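Lemik publishes wrist camera results for two-arm bench

Gestside, December 27, 2022

Lemik has released the results of a comparison between two wrist camera settings on its two-arm bench in Gestside. The trial covered 2243 recorded runs with parallel grippers on small tabletop jobs, including work at a two-tier drawer unit. Arms, controller and lighting stayed the same throughout. Only the camera exposure was changed between sets. 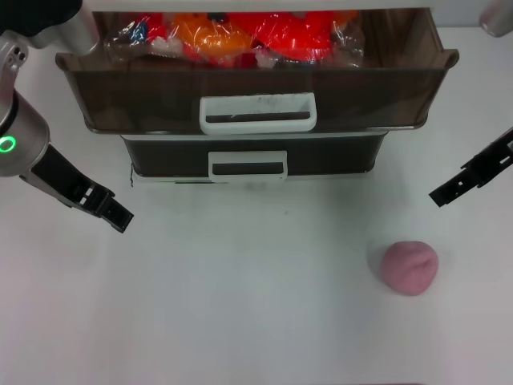 Views from the head camera, with the drawer unit and both grippers, and from a wrist camera, with strong motion blur. 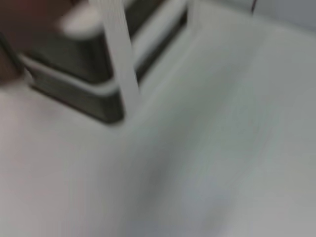
Tóth
Robotics correspondent, Furna

The long exposure gave cleaner color on white surfaces but smeared gripper edges during fast travel. On the short exposure the edges held, at the cost of more noise in dark areas such as the gripper housing. Lemik logged 23 failed grasps on the long setting and 2 on the short one.

The head camera was left on a single setting and used as the reference view. According to the report, it could not replace the wrist view in the last part of an approach, when the fingers hide the contact point.

The controller ran the same motion files for both sets. Speed limits were fixed in September and not changed afterward. Lemik plans a further 3000 runs with a different finger pad on the left gripper. Log files are available from the Gestside office on request.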